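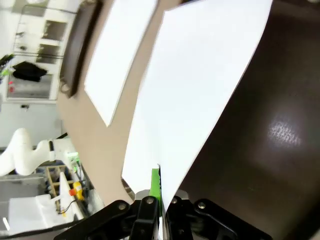

Two of the white sheets, one up in the air and one still on the table.

Tuesday night, 9:40

So I finally started on the paper. I've been saying I would since November and tonight I ran out of other things to do first (the dishes were done, I'd even wiped the top of the fridge) so I put the radio on and got going.

I thought it would be quick! I had this idea that I'd pick up a sheet, look at it, put it in a pile, next sheet. But you pick one up and it's the instructions from that pattern class Beverley Haslam dragged me to, and then you're reading the whole thing standing up, and then you want to know where page two went. Page two was in with the gas bills. Why was it in with the gas bills?

Piles so far: keep, recycle, ask Ognjen. The ask Ognjen pile is getting out of hand. Half of it is Fliklow stuff from when he was going to do the website for us and we printed out every single draft because Nermina can't read on a screen. I don't think he wants any of it back but I'd feel bad just tossing it, so it's in a bag by the door and he can toss it himself.

The blank paper is its own problem. I keep finding perfectly good white sheets tucked in between other things, nothing on either side, and I can't put those in recycling, I just can't. Mom saved every envelope and wrote her shopping lists on the backs. So there's a blank pile now too. I'm going to give some to Doina for her kids, who go through paper like you wouldn't believe - last time they were over they taped a whole road down the hallway, with parking.

Found the receipt for the lamp. $192! I had told everybody it was cheaper than that and I'd gotten to where I believed it myself. Put it in keep, face down.

Also found Nurhan's soup recipe, which I've been looking for since last winter and had blamed her for not giving me. She gave it to me. I owe her a call and probably some soup.

I stopped at nine because my neck hurt and I was starting to put things in the wrong piles. There's still the blue folder and whatever is in the bottom drawer, which sticks, so I haven't seen inside it in a good long while. Could be anything. Could be more gas bills.

Tomorrow: blue folder, call Nurhan, buy leeks and the good paprika. And text Ognjen about the bag before I trip over it.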